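Search this site Search Advanced

Tabletop and Wall Finishes: Gallery from the Sample Room

The Narthorpe Household Collection maintains a small sample room in which everyday objects are set out against a single choice of surface and wallpaper. The purpose of the room is to let members judge how common household articles sit together before any purchase is made for the shared apartments. The present gallery records the October arrangement, prepared by Nermin Türkmen and approved for display by Octavio Alarcón.

Two finishes were held constant throughout. The tabletop is gray with a marbled pattern, and the walls carry a pale paper printed with small damask motifs in orange-tan. Members who attended the spring meeting will recall that a plain paper was also proposed. The patterned paper was preferred by a clear majority, on the grounds that the apartments already have plain walls in the hallways and bathrooms.

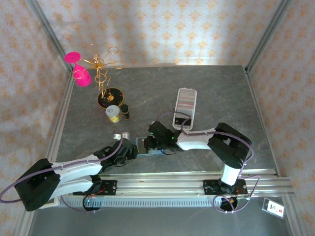

Gray marbled top with damask paper on three sides. The white article toward the back shows horizontal bands of gray and pink.

Requests for a cutting of the wallpaper should be made in writing to the office. Each household may receive one cutting. The pattern is small enough that a piece the size of a sheet of writing paper gives a fair idea of the whole, although members are advised to hold it against the wall in both daylight and lamplight before forming an opinion. The orange-tan of the motifs is warmer under a lamp than many people expect.

Glassware and Its Storage

The Collection has received a number of questions on the storage of stemmed glasses in kitchens where cupboard space is limited. A freestanding rack, from which glasses hang by the foot with the bowl downward, takes up very little of the counter and keeps dust out of the bowl. The rack selected for this arrangement is gold in color, with curved arms and a round dark base edged in gold. It was paired with a magenta-pink glass so that the two could be seen clearly against the gray.

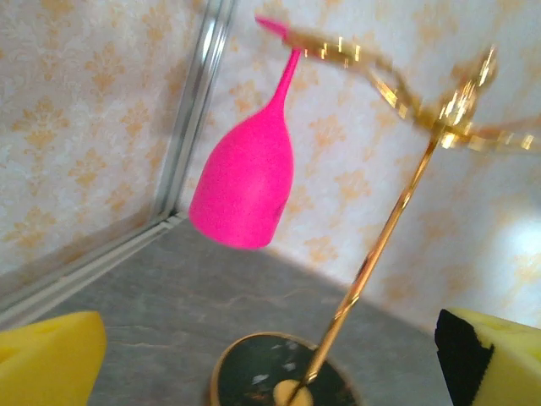

Members considering a rack of this type should measure the height of the shelf above the counter. Sufficient room must be left to lift the foot of the glass clear of the arm. Racks should be loaded evenly on opposite sides, and a heavier glass should not be hung alone on an outer arm. Metallic finishes are best wiped with a soft dry cloth; abrasive powders are not permitted on any article lent by the Collection.

The loan register for stands and racks is kept by Niamh Breathnach. The loan period is 17 days and may be renewed once. Articles are to be returned clean and in the bag supplied.

Surface and Corner

The meeting of surface and wall deserves more attention than it commonly receives. A veined pattern has no natural stopping point, and the eye follows the veins until they reach an edge. In the present arrangement the gray is crossed by thin, irregular lines of pale orange-tan, close in tone to the motifs on the paper. This agreement of color was the principal reason for placing the two together.

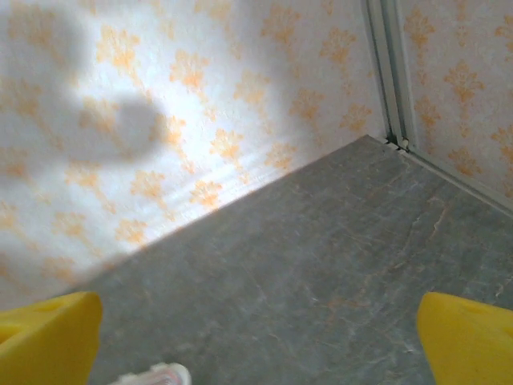 Where a household wishes to use a similar combination, the Collection recommends that the surface be chosen first and the paper matched to it. The reverse order is possible but usually requires more samples. A straight, clean join along the wall is also desirable, as a busy pattern on both sides will draw notice to any gap. Eduardo Magbanua has prepared a two-page guide to measuring for such joins, which may be collected from the office at no charge.

Small Articles in Company

The final part of the arrangement concerns the placing of small articles of unlike shape. A short can with a silvery-white lid and a yellow-and-white side was set beside a small dark bottle with a black cap, in front of the base of the gold rack. The pink goblet stands out strongly in such company, and members may wish to limit themselves to one article of so bright a color on any one surface.
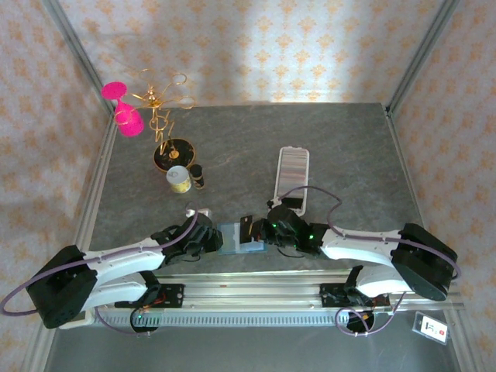
Low, flat articles are best kept apart from upright ones, with the taller pieces toward the back. A light-blue pouch or similar soft item may be laid near the front, where its color can be seen against the gray. The Collection does not prescribe a fixed plan, and households are free to vary the order as their own rooms require.

Comments (3)

Recep Altıntaş
Is the paper washable? We would like it for a kitchen wall near the stove.

Niamh Breathnach
A cutting may be tested at home with a damp cloth. Please ask at the office and mention the stove when you write.

Eduardo Magbanua
The measuring guide has been reprinted. Copies of the earlier printing have an error on the second page and should be exchanged.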